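Dukano > Workshop and Kitchen > Tips > Robot arms: the software side

Getting a small arm to tidy a sink: tips from a doubter

If you have bought an arm for the kitchen bench or are building one in the shed, the metal parts will be the easy bit. You can see when a screw is missing. The software will tell you everything is fine while it reaches for a patch of glare. I have collected the tips below over a summer of putting toy vegetables into a pan and I have tried to leave out anything I only read on a box. Toy vegetables are what I would start with. They don't bruise, they don't roll about quite as badly as the real thing, and a packet of them costs less than a bag of peppers.
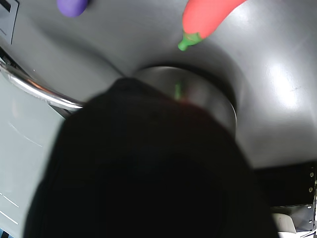
Bhavana Rai

Start with the camera settings

Turn off auto exposure before you do anything else. A steel sink under a ceiling light has a white patch on it that moves when the camera moves, and every time it moves the camera darkens everything else to make up for it. Your red pepper goes from coral to brown and the detector loses it. Fix the exposure by hand with the arm over the darkest part of the basin, then check it over the brightest. You will have to settle for something in between.

Fix the white balance too. I left mine on automatic for weeks and blamed the model.

A diffuser over the light did more for me than two updates of Podance, the detection package I use. Baking parchment will do if the lamp is an LED that runs cool. Don't put paper anywhere near a halogen.

Mask out the gripper

A camera near the wrist spends a lot of its time looking at the gripper, and a black gripper close to the lens is a big black lump with soft edges. Podance was happy to call mine an aubergine. Draw a mask once for the gripper open and once for it closed, and have the software pick between them from the finger position. It takes an evening and it is dull. Do it anyway.

What the mask can't do is show you what is behind the lump. If the thing you want drops out of sight in the last few centimetres, the software has to remember where it was. Ask the seller how long it remembers, and what it does when the memory runs out. Mine guessed. I would much prefer it to stop.

Don't believe the confidence number

Every package prints a score next to each thing it finds, and people talk about that score as though it were a chance of being right. I have had a very high score for a green reflection in a drain. Keep a folder of things that aren't there: reflections, smears, the end of the washing-up brush. Run it past each new version before you let the new version near the arm. Mine has more than 200 pictures in it now and it has stopped me installing two updates.

Shiny pans

Depth cameras hate polished steel. The bottom of a saucepan comes back as a hole or as something floating above the rim, depending on the light. You can spend money on this or you can cheat, and I suggest cheating. Measure the pan with a ruler, type the depth in, and have the software find only the rim. The rim is a circle and software is good at circles. 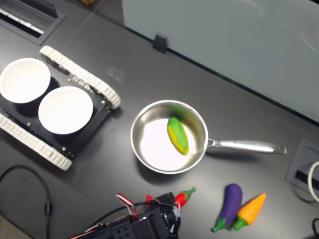 Then tell the planner about the handle. Turudia, which plans my moves, came with a "cookware" shape that was a plain cylinder, so as far as it knew the handle was thin air. Add a long box for the handle and make it fatter than it really is. While you are at it, add a box for anything else that stands on the table and doesn't move: the partition at the back, bowls, a parked chassis. Cables are harder because they shift. I gave up modelling mine and put a no-go strip along that side of the table.

Dropping things in

Release height matters more than the grip, at least for anything light going into a pan. Set it too high and the corn bounces off the side. If it's too low, the fingers hit the rim on the way back out. I set the release just above the rim and make the arm wait half a second after the fingers open before it moves. The waiting looks silly. The settings page calls it "dwell" and has it at zero, I suppose because a pause looks bad in a sales video.

Let the camera look into the pan afterwards and check that there is one more thing in it than before. Plenty of software ticks the job off when the fingers open, which tells you about the fingers.

Long thin vegetables

Most grasp planners aim for the middle of the shape. On a carrot that is fair enough. A chilli pepper is curved and tapers, so the middle of the box drawn round it may be nowhere near the middle of the pepper. Ask for the grasp to be worked out from the outline instead, if there's a setting for it, and look at what it proposes before you press go.

Two things lying side by side and touching are another nuisance. An aubergine against a carrot can come out as one object in two colours. A gentle push with a closed gripper to part them works better than a cleverer detector, and you can write the push yourself in a few lines.

Decide early whether you mind which end is up. Holding a pepper by its lower end leaves the stem sticking out well past the fingers, and the planner won't know about that extra length unless you attach the shape of the object to the gripper once it's held. In Turudia it's a tick box called "carry geometry" and it is off by default. With it off, the fingers will clear the pan beautifully and the pepper may not.
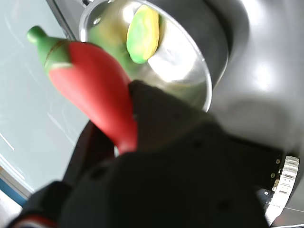 Slow the arm down for the carrying part. I run mine at 30 per cent and I have yet to find a kitchen job where I wished it were faster. Gripping harder so you can go quicker is a poor trade, especially if you mean to move on to tomatoes.

Keep your own tally

The leaflet that came with the Oshima starter kit promised reliable sorting "in any kitchen". I don't know what they mean by reliable and I doubt they do. Write down every try, including the ones where you nudged something with your hand, and count the nudges as failures. My last full session before the tidy-up in July gave me 17 good placements out of 30, on a table I had set up to suit the arm. The week before I would have told you it nearly always worked.

Save the log and the pictures together, under the same name. A log that says "grasp failed" is no use a month on without the picture that goes with it.

Before each session

Wipe the lens. Check that the exposure is still fixed, as some cameras forget when unplugged. Move the arm to one marked spot on the table — a cross of tape is fine — and see that the tip lands on it. If it's more than a couple of millimetres out, redo the camera calibration before you touch any other setting. Keep the stop button on the side of the hand you use most, and keep water out of the sink while the arm is over it. No update is going to help with that.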